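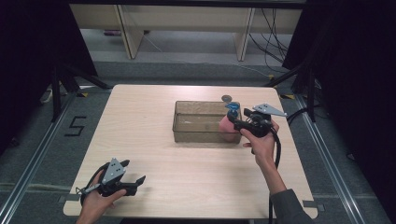 One bin for the bathroom sink

I've been on a slow tidying kick since April, and I finally got to the stuff that lives next to the sink. You know the pile – soap, hair ties, a tube of something from two summers ago. My sister-in-law swears by baskets, but baskets get gross when they're damp, so I went with a see-through plastic bin in that smoky brown color. It's from Wullach, and I bought 2 because the shipping was silly otherwise.

What I like is that it's open on top and I can see straight through the sides. No lid to fight with at six in the morning! It also wipes clean in a few seconds, which my old wicker thing never did.

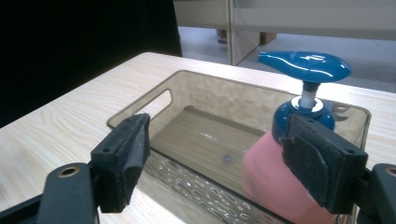 Pink soap, blue pump, smoky bin.

The soap went in first, pushed over to one end so there's a nice long stretch left for everything else. I did try it lying down in a drawer for a while and we all know how that went (sticky). Standing up is the way to go with a pump bottle. I buy the 500 ml refills from Nadar and top it up over the tub.

Then I second-guessed the whole thing, of course.

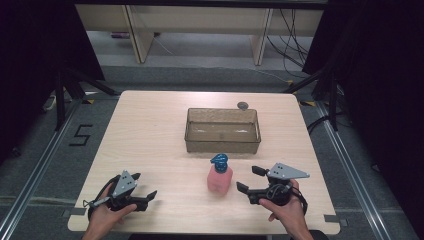 Maybe the soap should just stay out on its own, with the bin kept for the smaller bits? It's a squat little bottle and doesn't take up much room. My husband votes for leaving it out. I think it looks tidier in the bin, plus I can lift the whole lot when I clean. So in it goes for now, and the second bin is headed under the kitchen sink, where the sponges are completely out of control.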